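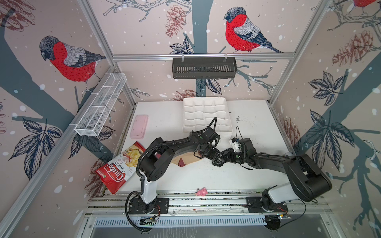 Section 4. Setting up the two-arm planner

By now you should have both arms powered, homed and talking to the controller (that was Section 3, and if you skipped it, I'd go back, I'll wait!). This part gets Grutix, the planner, running with both arms sharing one table. I've done this setup more times than I'd like to admit, and the order below is the one that gives me the least grief.

Before you start
Keep one hand near the stop button the first time you run anything with both arms. Grutix will happily plan a path through a thing you forgot to tell it about.

1. Open the Favis console and load your cell file. If you don't have one yet, copy the starter file and rename it. Please don't edit the starter directly, I did that once and spent an evening putting it back.

2. Set the base position for each arm. Both sit on the same front rail, so the only number that really differs is the sideways one. Measure from the middle of one mounting plate to the middle of the other and type it in, in millimeters.

3. Add the fixed stuff. Anything bolted to the frame goes in as a keep-out box: the corner posts, the rail across the back, and any baskets. The wire basket on the left wall is the one people forget, and it hangs at an angle, so draw a box big enough to cover the whole tilt. The black basket on the back rail gets its own box.

Note: Do the cables too if you can stand it. I put one fat box over the ones hanging by the right arm's base and leave it at that.

4. Turn on the shared zone. Go to Planner, then Zones, and draw a rectangle over the middle of the table where both grippers can reach. Inside it only one arm moves at a time unless you tick "allow together." Leave that unticked for now.

5. Set the arm-to-arm gap to 10 mm. The grippers come in very close to each other over the middle of the table, and with anything smaller I've had the planner call a path safe that made me yelp.

6. Run the perception check. Put out a mix of things you'd really use. I like a pulp tray at the back, a phone case, a bag of chips and a little toy pig, because they're all so different in shape and shine. Press Scan and wait for the outlines to show up in the console.

Caution: Patterned walls can fool the object finder. Our enclosure has wallpaper with big red-breasted bullfinches on it (I love them), so crop the scan area to the tabletop under Perception, Limits. Specks on the table can come up as tiny objects too. Wipe them off, or raise the minimum size.

7. Look over the outlines. Chip bags are the fussy ones, so if yours comes back in two pieces, bump the merge slider up a notch and scan again. Riku Fukuda, who wrote the merge code, tells me to go one notch at a time and he's right, I always overshoot.

8. Pick one object, choose an arm and press Preview. You'll see a ghost of the arm go through the whole move. Watch the elbow as well as the gripper!

9. Happy with it? Set the speed to 10 percent and press Run. Try the same move with the other arm, then one that makes both of them want the shared zone. The second arm should stop at the edge and wait its turn.

If something goes wrong

Error 94 means no path was found. Nine times out of ten, one of your keep-out boxes is too big.

Error 114 means the arms disagree about who has the shared zone. Send both home, press Clear Zone and start again from step 8.

Save the cell file under a new name once step 9 runs clean. Section 5 picks up from that file.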